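搬运单元的搭建与维护
项目报告第三部分:机械臂A

1. 本部分的范围

前两部分写了任务设计和软件结构,这一部分只写硬件:机械臂A怎样装到桌边,怎样标定,运行期间做了哪些保养,坏过什么,怎么修的。机械臂B由Ans Van den Broek负责,她的记录在第四部分,这里只在两台臂互相影响的地方提到。

单元的任务是把小泡沫方块从工作台各处夹起来,放进台上的料盒。任务本身不难,泡沫很轻,对夹持力要求也低。麻烦主要在于重复性。程序跑一个上午没有问题,下午夹爪就可能偏到方块边上去,这种偏差从日志里看不出来,只能去查机械部分。我们大部分时间花在这上面。

全部数据来自17天的运行,机械臂A在这段时间里完成1,382次抓放。

2. 工作台

台面铺纸,用蓝色胶带贴出网格。两条长线沿桌子的长边走,短线横着贴,每个格子在程序里有一个编号。最初的方案是在纸上用记号笔画线,画出来太细,腕部相机在光线差的时候识别不到,所以改成胶带。胶带还有一个好处,就是把纸压住了。

贴胶带的顺序会影响精度。我们先贴长线,用钢卷尺从桌沿量距离,两端各量一次再中间补一次。短线用直角尺靠着长线定方向。胶带不要拉紧了贴,拉紧的胶带过一夜会缩回去一点,端头翘起来,夹爪低位经过时会蹭到。第一次贴的网格就是这样报废的。

机械臂A固定在台子侧面,臂从桌边伸进来。机械臂B立在台子远端的一块平底板上。两台臂的工作区有重叠,软件里划了一条禁区线,但是禁区线靠的是两个基座的相对位置,所以任何一个底座动过,都要重新测量。
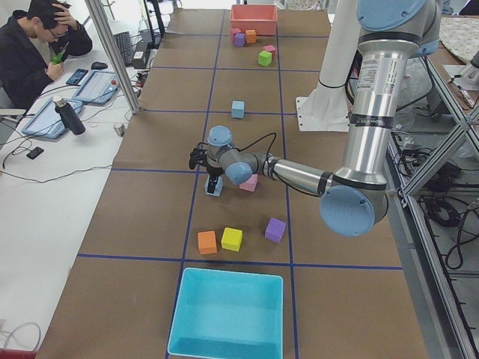
图1 工作台与机械臂A。夹爪朝下,位于浅蓝色物体上方;近处为青色料盒。

3. 安装

3.1 底座

底座用螺栓锁在铝型材架上。型材架本身带斜撑,单独推它不晃,可是装上机械臂以后,臂快速回转时架子顶部会有轻微摆动。我们用百分表顶在底座边缘测过,摆动来自型材的T形螺母没有完全转到位。拆下来重新装,每个螺母都用手拨一下确认卡住了槽,再按对角顺序拧紧。对角拧两遍,第一遍只到贴紧,第二遍才上力矩。

Yareli Figueroa建议在每个螺栓头和型材之间画一条记号线。以后检查时看线有没有错开就行,不需要每次拿扳手试。这个办法后来用得最多。

3.2 线缆

腕部的线缆从夹爪绕出来,在前臂上方留一个弧,再往回走。弧的大小试了好几次。留得太小,腕关节转到极限位置时线被拉直,夹爪会短暂掉线;留得太大,臂折回来的时候线会垂到下面挂住别的东西。

最后的做法是把腕关节手动转到两个极限位置,各停一下,在线最紧的那个位置上再放出两指宽的余量,然后扎紧。扎带不要直接勒在线皮上,中间垫一圈绒布胶带。扎带的锁头朝外侧,剪口剪平,我们组有人被没剪平的扎带头划过手。

落在地上的电源线和控制线目前还没有整理进线槽。这一条在中期检查时被指出来过,到写报告时仍然没有做完,列在第7节的待办里。

3.3 夹爪

夹爪是两指的,型号Rokero,电动,开合行程足够夹住我们用的方块。指尖的防滑垫是自己裁的,材料是从Marras买的薄橡胶片。原配的指尖比较硬,夹泡沫时会留下压痕,方块用久了边角变圆,夹起来就歪。

换垫片的步骤:
断电,等指示灯灭。
把夹爪移到手够得着的位置,下面放一块布接螺钉。
拆下两侧指尖,记住左右,两边不能互换。
用酒精擦掉旧胶,等它干透。
贴新垫片,用夹子压住,放到第二天再装。
装回以后先做空载开合,看两指是否同时到位。

最后一步我们漏过一次。当时右指比左指晚到,夹起来的方块总是被推偏,查了很久的标定参数,最后发现是指尖螺钉下面夹了一点旧胶。

4. 标定

标定分三层,从下往上做,下层没有做完就不要动上层。

第一层是关节零位。机械臂A有6个关节,每个关节外壳上有刻线,用控制器的慢速模式把刻线对齐,然后写入零位。对刻线时眼睛要正对着看,斜着看会差出一条线的宽度。我们的做法是一个人操作,另一个人拿手机在正面拍下来放大确认。

第二层是基座到台面的关系。夹爪上换成一根尖头探针,依次去点网格的几个交叉点,记下坐标,由程序算出台面的位置和倾斜。选点要分散,近处、远处和左右两边都要有。只用近处的点算出来的结果,在远端会差很多。探针往下走的时候用最低速度,纸很容易被戳破,戳破的地方要补纸,补过的地方会高一点,以后就不能再用这个点了。

第三层是腕部相机到夹爪的关系。相机装在手腕上,随臂移动,看到的是夹爪前方的一小块台面。胶带交叉处特征明显,适合拿来检查,程序在画面里找到两条胶带的中线,求出交点,再和预期位置比较。

相机画面要在实际工作高度检查。我们最开始在很高的地方标,视野大,线多,算出来的误差很小,下降到抓取高度以后反而偏得厉害。后来改成在高低两个高度各标一次,两次的结果对不上就从镜头固定螺钉查起。
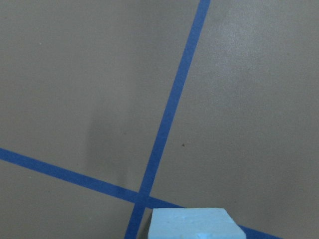
本页最后修改:5月

图2是腕部相机视野中的一处胶带交叉点,浅蓝色泡沫块压在其中一条胶带上。这种画面对程序来说比空白网格难处理。方块挡住了一段胶带,中线只能靠露在外面的部分去拟合;方块和胶带又都是蓝色系,阈值如果只按色相来定,方块的一部分会被算进胶带里。浅蓝色方块的饱和度比胶带低得多,所以我们在色相之外加了饱和度下限,误检就少了。

光照也有影响。台面右上部明显更亮,左侧有一片边缘模糊的暗区。固定阈值在这两个区域里不能同时好用,程序现在先把画面切成小块,每一块单独估计背景亮度。台面上的小黑点偶尔会被当成特征,加一个最小面积限制就能滤掉,不过每天开机前最好还是把台面擦一下。

画面里看不到夹爪手指。这对识别胶带是方便的,缺点是夹爪相对相机有没有偏移,光看画面判断不出来,必须用探针或者试抓来验证。如果以后重做支架,我们会让指尖露出一点在画面边缘。

5. 日常保养

开机前做的事情:
看螺栓记号线,有错开的先停下来处理。
用手从腕部到底座摸一遍线缆,看有没有发硬、磨毛的地方。
台面上的纸有没有鼓起来,胶带端头有没有翘。
急停按钮按一次,确认控制器报警,再复位。
慢速回零,听声音。

听声音这一条很难写进规程,但是确实有用。肘关节在正常情况下声音很平,有一段时间往回收的时候会多出一个很轻的咔嗒声,后来查到是外盖的一颗螺钉松了,盖子在碰里面的线卡。当时电流曲线完全正常。

每周做的事情:擦指尖垫片,泡沫碎屑会粘在上面,积多了就打滑;清理料盒底部;把当前参数文件备份一份;用探针重新点一次基准交叉点,和上次的数比较。

关节没有自己加过润滑脂。供货方Trelton的说明里写的是密封结构,不需要用户加注,我们照做。

6. 故障记录

6.1 夹爪间歇掉线

现象是夹爪在左侧几个格子上偶尔不响应,等一会儿又好了。先换了通信线,没有用。后来把机械臂停在出问题的姿态,手轻轻拨动腕部的线,掉线可以重现,于是确定是接头。拆开以后看到一根芯线在压接处断了一半。重新压接,并且把那个接头往前臂方向挪了一段,让弯折的位置避开压接处。修好以后没有再出现。

这里花掉时间最多的是重现故障。掉线发生时程序会自动重试,日志里只写成功,我们一开始甚至不知道有多少次重试。现在重试会单独记一行。

6.2 抓取位置缓慢偏移

几天之内,抓取点逐渐向一侧偏,每次重新标定都好,过几天又偏。先怀疑关节零位,核对刻线没有变。再查底座,记号线也没有错开。最后是纸动了。靠桌沿的一边没有固定牢,臂低位经过时一点一点把纸往一个方向带,而标定是以网格为准的,标定本身一直没有错。

处理办法是把纸的四边重新固定,并且在桌沿刻了两个与纸无关的基准点。每周检查时先点桌沿的基准点,再点网格。两组数一起变,是臂或底座的问题;只有网格变,是纸的问题。

6.3 两臂互锁

机械臂B换过一次底板,换完以后没有更新禁区线,机械臂A走到重叠区时被软件拦住,停在半空。没有发生碰撞。Ans重新测了基座位置,更新之后恢复。现在更换底板的规程里加了一条:两台臂都断使能,测完、两个人都签过字再上电。

6.4 备件

压接端子、扎带、橡胶片和保险丝放在工具柜上层的Ralletti零件盒里,标签朝外。拿走最后一个的人在盒盖内侧写下名称。探针只有一根备用的,尖头容易摔坏,用完装回套管。

7. 还没有做完的

地面线缆进线槽。
腕部相机支架重新设计。
高低两个高度的标定目前要手动切换,希望合并成一个脚本。
给台面加一盏固定的灯。现在的亮度随着一天里的时间变化,下午的识别率比上午低,原因我们只确认到光照这一层,没有把窗户遮起来做对比。
把6.2里的基准点检查也用到机械臂B上,Ans已经同意,还没有排时间。

参数文件和螺栓力矩表在附录C,接线图在附录D。接线图中腕部接头的位置是改动之后的位置,和第一部分里的旧图不一致,以附录D为准。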